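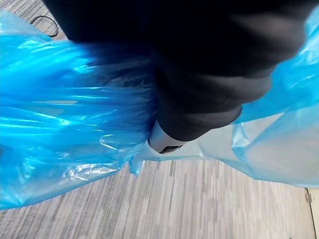
How to teach the Gollard gripper kit to pick up a plastic bag

Bags are the thing everybody emails me about! Cups and boxes work pretty much out of the box with the Gollard, and then you hand it a thin trash bag and it grabs air, or it grabs the floor, or it grabs one tiny flap and drops it again. I've had the kit for a while now (I paid 649 for the version with the wrist camera, the plain one is cheaper) and I've finally got bags to a point where I'm happy, so here are my settings.

What you need

The Gollard arm and gripper, the wrist camera, the Helleo app on a laptop, and a thin plastic bag. I like blue ones. The folds catch the light nicely and stand out against my gray floor, and clear bags gave me a terrible time.

Step 1. Set the grip force

Open Helleo, go to Hand, then Force. The slider starts at 2000, and that's fine for a wooden block but way more than you want for film. Bring it down to 257 and save it as its own preset. I called mine "bag", very creative.

Step 2. Bunch the bag up first

Don't lay it out flat! Scrunch it loosely so there are ridges standing up off the floor. Flat film gives the fingers nothing to close on. You want to pinch across the middle, with plastic on both sides of the fingertips, so that the weight hangs more or less evenly when it comes up.

Step 3. Come in slow

Set the approach speed to 6 and drive the hand down by hand control until the tips are pressing into the folds. Watch the wrist view while you do it. The black part of the gripper takes up a lot of the picture and goes blurry up close, so look for the little white part under it and steer by that. Once it's sitting on the plastic, stop and close.

Keep cables out of the way too. I once closed on a charging lead along with the bag and spent an evening untangling it.

Step 4. Record it and repeat

Hit Record in Helleo and do the whole pick again from the start. Move the bag a little each time, scrunch it differently, turn it around. My friend Nosipho Ngcobo skipped this and recorded the same pile over and over, and her arm only ever learned that one pile.

Is the kit worth it for this?

I think so, if you're patient. The camera is the part I'd pay for again. The manual is thin on soft stuff, and I wish Helleo came with a film preset. If yours keeps slipping, nudge the force up a little before you change anything else, and leave your numbers in the comments so I can try them!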